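Hetier Small Barrel Drum, Red, with Sticks
Reviewed by Luuk Koster
Category: Percussion, children's and tabletop

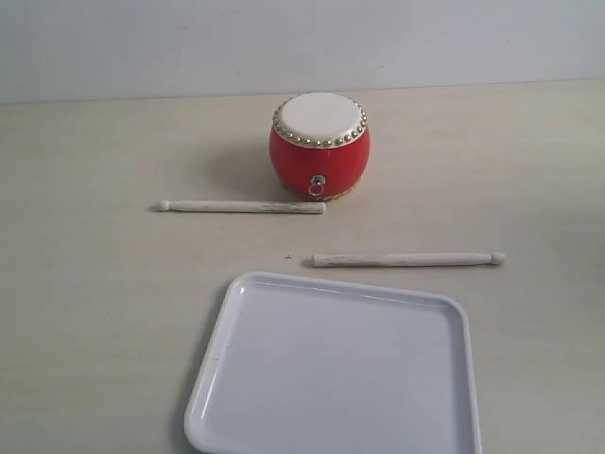 Hetier sells this drum in two finishes and one size. I bought the red one at retail in November for a set of rhythm sessions with children aged four to seven, and used it for 30 sessions before writing anything down. The comparison instrument throughout was the Cilline Mini Barrel, which sits in the same price bracket and is what most small music programs in my area already have on the shelf.

Shell

The body is a bulging barrel with a gloss red finish. The curve is even all the way round, and I found no flat spots when I turned it slowly against a straightedge. The gloss is thick enough to hide tool marks. It also shows fingerprints, and under a ceiling lamp it throws a strong highlight that some players find distracting when the drum is at eye level on a table. A dry cotton cloth removes prints. I did not try solvents and would not.

After the full run of sessions there are two chips in the finish, both at the widest part of the barrel where it meets other instruments in the storage bin. Neither has spread. The Cilline has a satin finish and hides this kind of damage better.

Head and tacking

The head is off-white and smooth, pulled flat over the opening and held by a ring of small brass-colored tacks set close together around the rim. There is no tensioning hardware. The pitch you receive is the pitch you keep, apart from what the weather does to it. Hetier does not state the head material on the box or the leaflet, and I have not cut one open to find out.

Tack spacing is consistent. I pressed on each tack with a thumbnail on arrival and again at the end; one had lifted enough to catch a thread. I seated it with a small hammer and a scrap of felt. Parents buying for a child under four should repeat this check regularly, as a tack is exactly the wrong size of object to come loose in that age group.

Response is acceptable in the center and noticeably thinner in the outer third. A center stroke gives a short, dry note with very little sustain. Strokes close to the tacks produce mostly click. The Cilline is more even across the head but quieter overall. For call-and-response work I prefer the Hetier, as the attack is easier for children to locate and copy.

Ring

A small silver metal ring hangs from a fitting on the body. It moves freely. On a hard stroke it taps the shell, and the tap is audible in a quiet room. Pravesh Masilela, who borrowed the drum for a recording exercise, put a dot of removable putty behind it and the problem went away. For classroom use I left it alone.

The ring will take a thin ribbon if you want to hang a name tag on the drum. I would not carry or suspend the drum by it. The leaflet says nothing on the subject either way.

Base

A narrow band of woven, straw-yellow material runs around the bottom. It is a decent piece of design. On a smooth tabletop it grips enough that the drum stays put under moderate playing, and it keeps the gloss finish off the table. It does collect crumbs and glitter in the weave. A dry toothbrush gets most of this out. One strand has started to fray on my unit. I trimmed it flush and have had no further trouble.

Under heavy playing the drum walks. The direction depends on which hand is dominant. A rubber jar-opener pad underneath stops it completely.

Sticks

Two sticks are included, in pale wood with visible grain and some grayish streaking. Each has a blunt butt and tapers toward a narrow neck just behind a rounded ball tip. The thick end sits well in a small fist. Adults will want to hold them further forward.

Finish on the sticks is minimal. Mine arrived slightly furry near the neck and needed a minute with fine sandpaper. The ball tips have held their shape, with light bruising on one of them. The neck is the obvious weak point. None has broken here, but Kgomotso Hlongwane runs eight of these drums at an after-school program and has replaced two sticks, both snapped at the neck after being used on a radiator. Replacement pairs are sold by Cabral and fit the hand in much the same way, though the tips are slightly larger and give a duller sound.

The sticks roll. 

Volume

I measured with a phone app at arm's length, so treat the readings as relative. A light center stroke read 55 on the Hetier. The Cilline came in lower on every stroke I tried. A group of children all playing the Hetier in a hard-floored room is loud, and I schedule those exercises last.

Durability

My tally, kept on a sheet inside the cupboard door, stands at well over 3,000 strokes, most of them by people with limited interest in technique. The head shows a faint gray patch in the center where the tips land. There is no tear and no visible sag. Pitch drops on damp days and recovers overnight in a heated room.

Packaging

Plain carton, one cardboard insert, sticks taped together with a tape that leaves residue. Lighter fluid is often suggested for this; warm water and patience worked on mine.

Summary of findings

Good: clear attack, stable base, even tacking, stick handles sized for children.
Poor: fixed pitch, thin edge response, ring noise, finish chips in shared storage.
Check on arrival: every tack, the neck of each stick.

Rating: 4 out of 5 for group teaching. 3 out of 5 for recording, where the ring needs damping first. I have ordered a second one in the same color.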